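Cell Housekeeping (two-arm tabletop robots)

Cell housekeeping is the set of habits people follow to keep a small robot workcell the same from one run to the next. I've been looking after cells like this for a while now, so this entry leans on what I do myself (edit away if your lab does it differently!). The term got around through the Pretuteo handbook, which Madalena Neves started as a one-page checklist and which has kept growing ever since.

Background

The early checklists were all about safety -- where the stop button goes, who may reach in, what has to be powered down first. All still there, and all still rule one. But then people began comparing runs between sites, and the arguments got a lot more boring and a lot more useful. Was the shelf in the same spot? Had somebody swapped the sponges for new ones? Meireles and Arkosora spent most of one November on that second question alone.

Setting out the objects

My favorite sorting job is sponges onto a two-tier shelf, and it's a great one for learning the rules on. Soft things squash, they tip over, and a scouring side doesn't grip like a foam side.

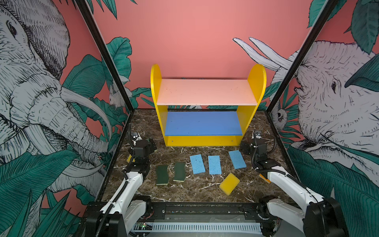 The handbook asks for a mixed layout at the start of each run, with pieces at different angles and never lined up to suit the gripper. I'm a big fan of this rule. If you lay everything out square, you're testing your own tidiness! Cillian Doherty wanted fixed marks on the floor for every piece, and Hemasum's version of the checklist does allow that, but only for calibration runs.

Other points that most versions share:

Hands out of the cell before the arms are enabled, every time, even for a quick nudge.
Wrist camera cables get checked for slack through the full reach of both arms.
Backdrops stay put for a whole batch. Change the walls and you start a new batch.
A dropped piece stays where it fell until the run is over.

Batches and logs

A batch is usually 200 runs. I stop after every 8 and look over the fingers and the wrist screws, which takes a couple of minutes and has saved me more than once (a loose finger at run 68 means an awful lot of notes to reread). Write down what you changed and when, even if it feels silly.

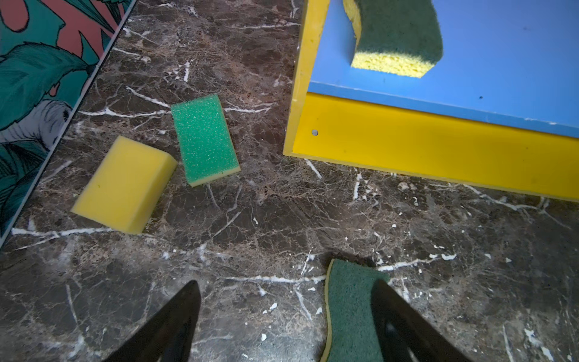 Should a run be thrown out if a sponge lands crooked on the shelf?

Keep it, and log it as placed with a note on the angle. The handbook only lets you drop a run for a stop, a power fault or a hand in the cell.

Older versions

Version 6 of the checklist is the one I'd use. Earlier copies are still floating around, and they leave out the cable check.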